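The educators' preview in May started at the hour when teachers are normally asleep in the shower. By the time I found the right entrance to the Bassey, the coffee was gone and a woman was handing out lanyards with other people's names on them. I spent the morning as Quentin Texier, whoever he is. He has a good reputation, I think. People kept smiling at me.

The draw was the new gallery on calendars and seasons, built for grades three through six. There are 1,205 objects in it, and the guide seemed prepared to introduce us to each one.

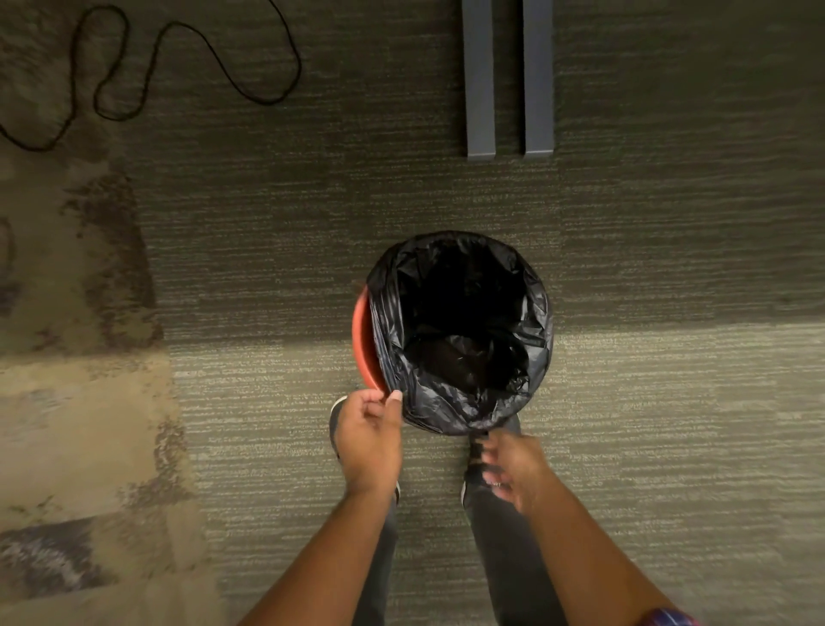
She started with the sundials. There's a row of them under a lamp that swings from June to December when you turn a crank, and the shadows stretch out very nicely. My group of grown adults fought over the crank. If you bring a class, plan on two kids per turn and one kid who won't let go.

Next door is the Flunard room, named for the family that gave the almanacs. It has 739 of them, mostly behind glass, mostly open to the weather. I read a forecast for a winter long past and found it as reliable as the one on my phone. 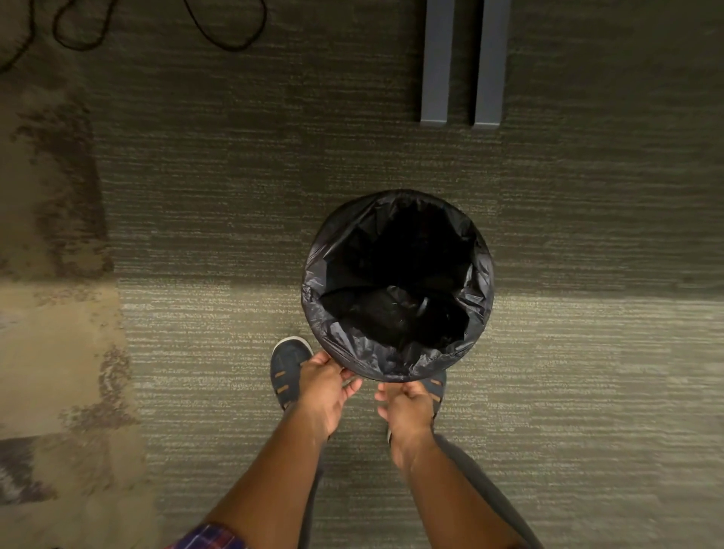 Rakiya Idahosa thought the almanacs were the best thing in the building and that I was rushing. Her fourth graders would spend an hour on the planting tables alone, she said, if you let them look up their own birthdays first. She had already copied down her own, which advised against onions.

I went back and looked up mine. Good day for mending fences.

The solstice theater is where the money went. You sit on the floor, the ceiling goes dark, and a voice explains why the Earth leans. It's clear and short, and it finally fixed something I've been teaching badly for years, namely that winter has nothing to do with being farther from the sun. I wrote that down under Quentin's name.
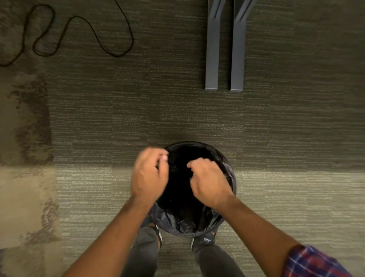

After that came the school program pitch, in a room with very small chairs. The Divia pass gets you the gallery, the theater and a worksheet packet. The Nekora pass adds a workshop where students make a paper star clock. They expect some 800 kids a week in the fall, so book early or enjoy the lunchroom at its loudest.
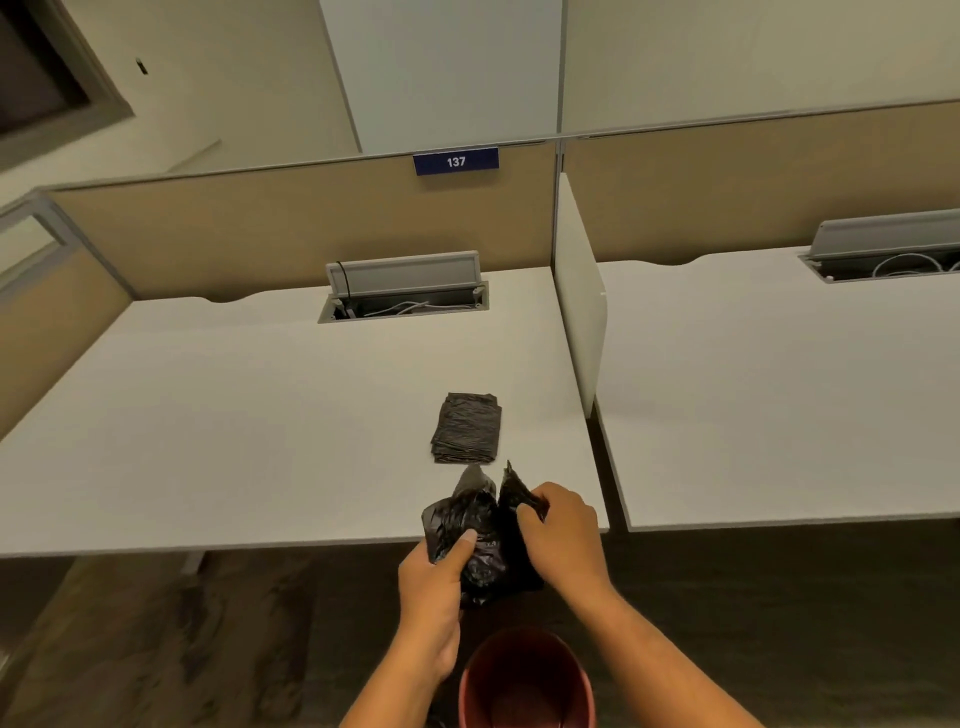
PLANNING YOUR VISIT

Buses unload on the north side, up a longer hill than the map admits. Coats go in bins by the grade, lunches in a separate bin, and the gift shop is between you and the only exit. Ask for the packet ahead of time. The answer key is on page one.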